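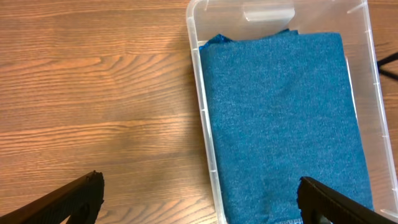

Plaludthorpe Makers' Club, robotics group

We've had the Itska two-arm kit on the bench since November and a few people at the club have asked whether it's worth the money. I've put the most hours into it, so I'm writing up what I found. I paid the same price as everyone else and Brisar, the shop that sells it, hasn't seen this post.

The kit comes as two arms, a rail to bolt them to, a small camera for each wrist and the power supplies. Assembly took me 34 screws a side and most of an afternoon. The printed guide is fine up to the point where you join the arms to the rail, then it skips the cable routing entirely. Run the cables along the outside of each arm and leave more slack than you think you need at the wrist. I had to redo mine.

Calibration is done one arm at a time. You move each joint to its end stops by hand and the software stores the values. If you unplug an arm and plug it back into a different port, it will ask you to do the lot again. Label your ports.

The job I've been using to test it is folded clothing and a clear plastic storage bin on a timber table. Cloth is a fair test of a cheap gripper. It changes shape when you grab it and it doesn't give you a hard edge to close on. The Itska fingers are textured on the inside face, and that helps a lot with knits like a heathered sweatshirt fabric. Shiny material is harder. I get the best results by coming in at a fold and closing slowly.

The clear bin caused me more bother than the cloth. Its walls are nearly colourless and the grain of the table shows straight through, so on the wrist view it's easy to misjudge where the side is. A strip of coloured tape on the rim would fix that, but I wanted to leave the bin as bought.

Both arms can work at once, and I'd say that is the main reason to buy this kit over a single arm. You can have a black cloth in each gripper, one beside the bin and the other out to the left over a folded denim-blue piece. The catch is reach. With both arms on the one rail they share the middle of the table, and you need to plan who goes first.
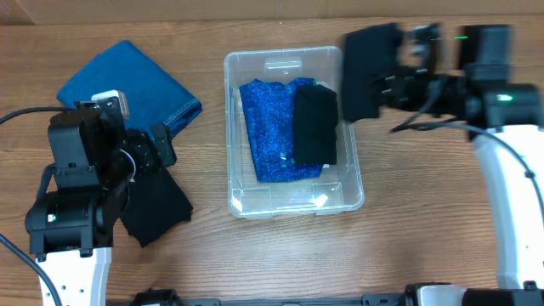 What I'd change

The software logs every session, and mine is at 137 now. There is no way to rename them in bulk. The Wongsuwan plug-in adds that, though it needs a separate account.

I'd also like a longer rail as an option. The fans — one in each power supply — are louder than they should be for a shared room.

The kit stays on the back bench and members can book it for up to 2 hours at a time. Put the grippers in the open position before you switch off.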